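PRUSTHAM WORKSHOP FINISHES ITS GRIPPER, THREE MONTHS AFTER ANNOUNCING IT WAS NEARLY DONE

Raudsepp project is being used to pick up household clutter, slowly and with opinions

41 shares | 6 comments

PRUSTHAM, 14 September 2020 — Members of the Prustham shared workshop are pleased to announce that Raudsepp, their kitchen-counter automation project, has reached the stage where it can be shown to people outside the building. An earlier release, sent in a burst of optimism, described the project as "days away." The members would like that release to be forgotten and have stopped linking to it.

Raudsepp is a plan for a small machine that can tidy a kitchen counter. The full machine will need a base, an arm, a gripper and some idea of what it's doing. The members have been working on the last two, on the theory that an arm with no judgment is just a faster way to break a glass.

The current approach is to do the job by hand first. A person holds a two-fingered gripper, reaches for an object the way the machine would have to, and closes the fingers on it. Each attempt is recorded and reviewed at the bench. The group has logged 417 grasps so far, of which 300 were judged good enough to keep. The remainder are stored in a folder called "Veris," after a short-lived plan to give every part of the project a dignified name.

"People assume the hard part is the motors," said Deividas Bite, who started the project. "The hard part is that a kitchen is full of things with no handles. I can tell you where to hold a mug. Tell me where to hold a tissue."

For that reason the group has moved on from the wooden blocks it used in August, which were all the same size and, in Bite's words, "far too polite." Work now takes place on ordinary counters with ordinary mess left on them. A recent session had the fingers closed low around a piece of pale, bubbly foam, with a medicine box, a clear plastic cup and a crumpled tissue left on the counter close by. Foam has become a favorite at the workshop, as it is light, oddly shaped and beyond anyone's power to insult. 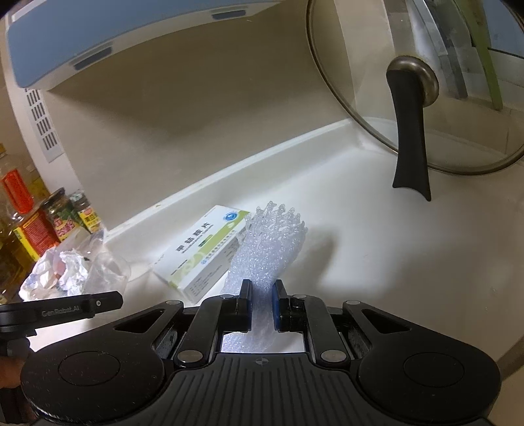 Siiri Bite would like it noted that soft things are easy to be proud of, and that she will be impressed when the gripper can take the lid off a jar without a family discussion. Her objection has been added to the project's list of goals, where it sits directly above "wheels."

The group accepts the point. Squeezing is simple enough. Squeezing the right amount takes practice, and the right amount changes with every object. A plastic cup wants hardly any pressure and will complain loudly if it gets more. A box of medicine is sturdy until it is picked up by a corner. Members have learned to approach most things low and straight on, to close the fingers slowly, and to wait a moment before lifting. They have also learned to agree on who is holding the gripper before anyone says "go."

Povilas Eglītis keeps the notes on failed grasps and has sorted them into groups. The largest is "slipped," followed by "knocked over the thing behind it," and then a modest but growing one labeled "changed my mind halfway." He considers the third kind the most useful.

"A machine won't change its mind unless we teach it to," Eglītis said. "I think it should be allowed to. I've gone for a cup, seen there was something in it, and backed off. I'd like the arm to have that much sense."

The arm itself remains under construction on the back bench. It has a working shoulder and a working elbow. The wrist has been rebuilt twice and now turns in both directions, a feature the first version offered in only one. Money for the parts came out of members' pockets, and the running total stands at $144, a figure that leaves out tools already in the building and all of the coffee.

Lorraine Pryor, who looks after the electrical side, expects to join the arm to a gripper before winter. She declined to give a date. "We gave a date last time," she said.

The first full trial will ask the machine to move 3 objects from one end of a counter to the other, with a person standing beside the off switch. The objects have not been chosen, though discussion has been lively. Glass is out. Eggs were proposed and withdrawn — the member who proposed them has been asked to bring a towel next time anyway.

Plans for the arm, along with the grasp notes, will be shared with anyone who wants to build one at home. The notes include the failures, which take up more pages than the successes and are better reading.

Visitors are welcome at the Prustham workshop on open evenings. Those bringing an awkward household object for the gripper to try should bring one they don't mind getting back in a different shape.

41 shares | 6 comments | Leave a comment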